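Weaving and Basketry: An Introduction to Open Structures
Week 3 notes: Lattices, gaps, and why holes are half the work

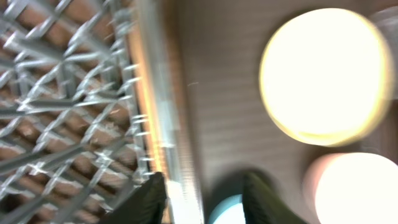
Last week we got as far as the plain weave, over one and under one, and I promised we'd talk about leaving things out. I love this part of the course! Most people come to weaving thinking about cloth, where the threads sit tight together and you hardly notice the spaces. In open work the spaces are what you're designing. You pick the size of the gap first and then figure out how little material you can get away with around it.

Please bring your sample frames on Saturday, along with the reed you soaked in the first session (dried out is fine, we'll soak it again). If you missed the first session, Liviu Vasiliu has spare bundles in the cupboard by the sink.

1. Some words we'll be using

Stake: an upright element, the thing you weave around. Basket makers say stake, cloth weavers say warp, and I go back and forth without noticing, sorry.

Weaver: the element that travels. Yes, it's confusing that the person and the strand have the same name.

Ground: the basic repeating pattern of a piece, before you add borders or decoration.

Cell: one opening in an open weave. Square, diamond, triangle, or hexagon, depending on how many directions your elements run in.

Racking: when a grid leans over sideways and its squares turn into diamonds. You'll hear me say this a lot today.

2. Two directions: the square grid

Lay some strips side by side with space between them, then weave more strips across at a right angle, with the same space between those. You have a square grid. It's quick, it's easy to measure, and it lies beautifully flat.

Now take hold of two opposite corners and pull. The whole thing racks. Every square becomes a diamond, all at once, and if you pull the other two corners it comes back and goes over the other way. I could do this for an hour.

The reason is simple. A square made of four stiff sides with loose corners has nothing to stop it from leaning. The sides stay the same length the whole time and only the angles change. In a tight weave, friction holds the crossings in place and neighboring strips get in each other's way, so you barely feel it. Open the weave up and there's nothing to push back.

People have used this on purpose for a very long time. A folding garden trellis is a racked grid with a pin at each crossing. So is the wall of a yurt, which closes down into a bundle for travel and opens out to make a room. Cloth cut on the bias stretches and drapes because you're pulling along the diagonal of the grid, and that's why a bias-cut skirt hangs the way it does. Racking is only a problem when you want the thing to stay put.

Try this at your table: weave a small square grid in paper strips, nothing glued. Rack it. Then put a dab of glue at every crossing, let it dry, and rack it again. It will be stiffer, but you should still be able to feel the strips bending near the crossings. Hold on to it, because we'll compare it with the next one.

3. Adding a diagonal

Put one diagonal strip across a square and you've made two triangles. A triangle can't lean. If its three sides keep their lengths, its angles have to stay where they are, and this is true even when the corners are completely loose. It's the same trick as the slanted board on the back of a gate.

You don't need a diagonal in every cell. A long one running from corner to corner of the whole panel, woven in properly so it's caught at each crossing, does a surprising amount. Two of them, one each way, will give you a panel you can lean on (gently, please, these are reed).

There's a cost. Every diagonal passes through crossings where two strips already meet, so you get three layers piled up at one spot. With thin paper it doesn't matter. With flat reed you get a lump, and the panel starts to rock on the table. There are a few ways around it:

Shave the diagonal thinner where it passes a crossing. Slow, but it looks wonderful.

Use a narrower strip for the diagonals than for the grid.

Shift the diagonals sideways so they miss the crossings altogether. Now you have small triangles and odd four-sided cells mixed together, and the pattern gets much more lively. Some of my favorite student pieces came out of somebody doing this by accident.

4. Three directions: the hexagon weave

If you take that third option seriously and space everything evenly, you arrive at one of the most satisfying structures I know. Three sets of strips, each set turned 60 degrees from the next, none of them ever meeting three at a point. The openings are hexagons with little triangles tucked between them.

You've seen it even if you've never looked for it. Chair caning has a close cousin of it, with extra strips running through. Japanese basket makers call it kagome, which means something like basket eyes, and it turns up in fish baskets, bamboo fencing, hats, and lampshades across a large part of Asia. It uses very little material for the area it covers, and it holds its shape in every direction.

The weave also locks itself. In a square grid you can slide a strip along and nothing stops it. In a hexagon weave, each strip is pinned between strips going the other two ways, and once a hexagon is closed up it stays closed up.

How to start one:

Cross two strips to make an X, wide rather than tall.

Add a second X beside it with the same slant, leaving a gap a little wider than your strip.

Lay a horizontal strip across below the crossings, going over all the strips that slant one way and under all the strips that slant the other way.

Add another horizontal above the crossings, again over the first set and under the second.

Look for the hexagon. If you see one, pull everything snug and carry on outward from there. If you see a mess, check whether one of your slanted strips is on the wrong side of its partner at the X. It's nearly always that.

Saranya Sundaram will be going around the tables while you do this, and she is far more patient than I am with strips that ping onto the floor. Clothespins help a lot. So does a damp towel over the part you aren't working on.

5. Making it curve

This is the bit I've been looking forward to since the course began!

A hexagon weave made all of hexagons is flat. Close one cell with five strips in place of six and the surface rises up into a shallow dome, all by itself, with nothing forced. Close one with seven and it buckles into a saddle. So the shape of a basket is decided by which cells you shorten and where you put them. Put your five-sided cells close together and you get a tight corner. Spread them out and you get a slow, round shoulder.

A full ball needs twelve five-sided cells, however many hexagons you put between them. A soccer ball with the traditional panels follows the same rule, and so does the woven rattan ball used in sepak takraw, where the five-sided cells are the openings. You can prove it on paper with a bit of counting, and there's a sheet at the back of the room for anyone who wants to have a go. I find that the proof makes more sense after you've made the ball.

6. Rims and borders

An open structure is weakest where it ends. The cells along an edge have lost a neighbor, so they're free to open up, and loose strip ends will work their way out over time. A rim fixes both problems. Options for this course, easiest first:

Fold back: bend each end over the last crossing and tuck it down behind the strip it came from. Needs damp material and a bit of nerve.

Sandwich rim: one band inside, one band outside, ends trimmed between them, everything lashed together. Strong, forgiving, and it hides uneven trimming.

Rolled border: each end goes behind the next and down. You need long ends, longer than you think, so decide on this before you cut.

For the sandwich rim, use something stiffer than your weaving strips. The rim holds the shape of the whole basket and a floppy one gives you an egg when you wanted a circle.

7. For next time

Finish one flat hexagon panel, any size you like, with any rim. Leave it in the drying rack overnight before you trim it.

Then find two open structures at home or on your way here and sketch one cell of each. A fence, an oven shelf, a laundry hamper, a bag of oranges, a bridge. For each sketch, write down how many directions the elements run in, whether it would rack if the crossings were loose, and what has been done at the edge. Rough sketches are great. Bring them along and we'll pin them all up before we start on handles.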